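Submitted 14 Jul 2021
Unit: Automation in Practice, semester project
Group report, final version (the March draft had the wrong scoring table, please ignore it)

# Can it do the dishes yet? Checking chore claims for household and shop-floor robots

## 1. What we set out to do

Our project started with a brochure. Plorkato sells a control package for robot arms and says it finishes household tasks with a success rate of 97 per cent. The brochure lists "tidying", "kitchen work" and "storage" as tasks. It doesn't say what counts as a finished task, how many tries were allowed, or who put things back between tries.

We wanted to know whether a claim like that would mean anything to a person with a messy kitchen, or to a shop manager with a delivery sitting on the dock. Our question was narrow on purpose: if you take ordinary chores, write down in advance what "done" looks like, and leave the machine alone, how often does it get there?

We couldn't get a physical arm for long enough to run a fair test. The household half of the work was done in Dorinura, a simulated kitchen with a table, drawers, cabinets and small objects, using the Plorkato package on its student licence. The shop-floor half was done by watching and asking at Gumede, a hardware and homewares store that has been trialling a shelf-checking machine from Drosevent. The two halves are different kinds of evidence and we've kept them apart as best we can.

## 2. What we mean by a chore

A lot of our early arguments as a group were about this. "Open a drawer" is not a chore. Nobody goes home and says they spent the arvo opening drawers. The chore is putting the cutlery away, and the drawer is one bit of it, along with finding the cutlery, working out which drawer, shutting it again and noticing there's a fork on the floor.

We ended up with a list of 10 chores for the simulated kitchen. Each was written as a person would say it, and each had an end state we could check without arguing:

- put the item on the table into the top drawer and shut the drawer
- take the item out of the drawer and put it on the table
- shut every open drawer
- open the cabinet by its bar handle, then shut it
- move the item from one end of the table to the other
- stand a fallen item upright
- clear the table onto the bench
- pick up an item from the floor
- swap two items
- put matching items together

A chore was scored as done or not done. We had planned a half mark for partial progress, and one of us still thinks we should have kept it. The rest of us felt that a drawer left open with a spoon hanging out is worse than a drawer that was never touched, so a half mark would reward making a mess.

Resets also counted against the machine. If the run stopped and we had to move an object to where the arm could get at it, that run was a fail. We suspect this rule explains most of the gap between our number and the brochure's.

## 3. Household results

We ran 500 attempts in total, split evenly over the list. The overall rate of finished chores was 55 per cent.

That figure hides a big spread. Moving an item from one end of the table to the other went well when the item was a plain block. Shutting drawers also went well, and we'd note that shutting a drawer is mostly pushing on something large and flat. Swapping two items was poor. Picking up from the floor was very poor, and standing a fallen item upright hardly ever worked.

What went wrong, in rough order of how often we wrote it down:

**Not getting to the object.** The gripper stopped over a part of the table or floor where there was nothing to hold, or closed beside the object. We logged this more than any other failure. It was worse when the gripper's own shadow fell across the work area, though we didn't vary the lighting in any proper way and can't claim a cause.

**Knobs.** Round knobs gave more trouble than the bar handle. A bar can be taken from above or below and anywhere along its length. A knob has to be met fairly squarely, and if the approach was off the fingers slid past it.

**Losing track of the job.** In the longer chores the machine would do the first half and then sit there, or go back and do the first half again. One run opened the same drawer over and over until the time limit.

**Bumping the thing it was after.** A small knock early in the run often put the object out of reach, and there was no recovery from that in any run we logged.

We should be fair about this. A simulated kitchen has no crumbs, no wet bench and no cat. The drawers don't stick. Everything is rigid, the objects have the same weight each time, and no one walks through. If the package struggles in a kitchen this polite, we see no reason to expect better in a share house. The counter-argument, which our marker raised at the interim talk, is that simulated contact can be less forgiving than real contact, and a real rubber fingertip might hang on to a knob that the simulated one slides off. That could be true. We had no way to test it, and we've not adjusted any figures for it.

## 4. Shop-floor observations

Gumede let us spend time in the store during trading hours. The Drosevent unit drives up and down the aisles and reports gaps on the shelves. It doesn't fill them. We put this plainly in our notes on the first visit because the sign near the entrance calls it a "stocking robot".

Staff were mostly positive, with conditions. The overnight crew liked getting a list of gaps at the start of the shift. The day crew found it got stuck behind trolleys and display bins, and they'd fallen into the habit of clearing the aisle ahead of it. When we asked who had been told to do that, the answer was that it had just sort of happened. None of that time is recorded anywhere, so on paper the machine does its rounds by itself.

We also asked which jobs staff would hand over tomorrow if they could. The answers were breaking down cartons, putting returned stock back where it belongs, and facing up the paint tins. All three need hands. Putting returns back also needs someone to decide whether the packet has been opened, whether a screw is missing, and whether it can go out at full price. We saw nothing in the Drosevent material suggesting that any of this is close.

The trial does seem useful for what it is. A machine that looks at shelves and writes a list is a decent tool. Our complaint is with the word "stocking".

## 5. Going back through the fails

After the scoring was finished we went back through the saved views from the arm's own camera to check our failure labels. This was slow work and it changed our minds about a few runs. In several we had written "missed grasp" when the gripper hadn't been anywhere near the object at all, so we moved them to "not getting to the object". We did this relabelling in pairs. The done/not done scores stayed as they were.

It's easy to be generous when you watch these runs at speed, as the arm is always moving and looks busy. Still views are less flattering. We used two from the kitchen when we practised labelling, one over the table and one low by the drawers, and both got the same note.
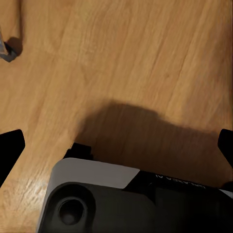
Fingers open and holding nothing, in both.

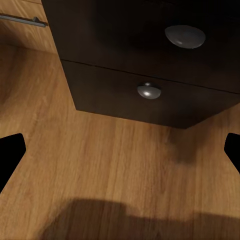 The practice labelling also showed us that a single view can't settle much. An open gripper might be on its way somewhere sensible. Where two of us disagreed about a run, we only accepted a label after going through the whole sequence, and where there was still no agreement the run went down as "unclear". The unclear pile was bigger than we'd like, and it sits mostly in the swap and matching chores. A future group should save a second view from the side of the room, as the arm's camera loses sight of anything it has moved away from.

## 6. Limits of this report

- One package, one simulated kitchen. Another package might do a lot better.
- The student licence may not include the newest version. We asked and didn't get an answer before the due date.
- We wrote the chore list ourselves, and we were already doubtful. A keener group might have picked easier chores.
- The Gumede visits were observation only. We didn't time anything properly and can't put a cost on the aisle clearing.
- Nearly all of our testing was done by students who had never used the software before this semester. Setup mistakes are possible, although we reran the worst chores after fixing the ones we found.

## 7. Where we landed

On the evidence we have, the household chore claim doesn't hold up under rules a householder would recognise. It may well hold under the company's own rules, and we'd like to see those printed next to the number. For the shop floor, the looking part of the job is being done with a fair bit of unpaid help from the people nearby, and the lifting part hasn't been started.

We recommend that anyone repeating this work ask three things of a vendor before running a single test: what the end state is, how many resets were allowed, and whether failed runs were kept in the total. We asked Plorkato all of these by email and were sent the brochure again.

The scoring sheet and relabelling notes are in the shared folder under the group number. The chore wording is in Appendix A, including the ones we dropped (folding a tea towel was the first to go, Dorinura's cloth kept falling through the bench).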